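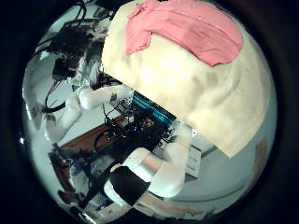

4. Before handling cloth

4.1 Keep loose cables away from the path of both arms.

4.2 Set the grip limit to 2. The Nillby sheet allows more – don't trust it with fabric. 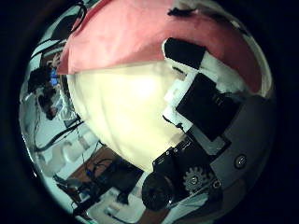 4.3 Check the hand for lint, gear teeth included.

Caution: A sticker saying "compliant" proves very little. Test the stop button yourself, every shift.

4.4 Log any snag under code 227. 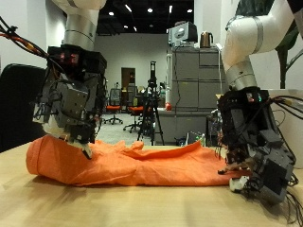 Endance, 3 July 2026 – Revised text. The Kakar checklist called for service after up to 2,000 folds. We saw no test data behind that figure, so the interval is now 200.

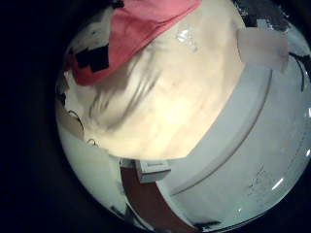
Does a passed risk assessment cover a new type of cloth?

Only if that cloth was in the assessment. Otherwise, repeat section 3 first.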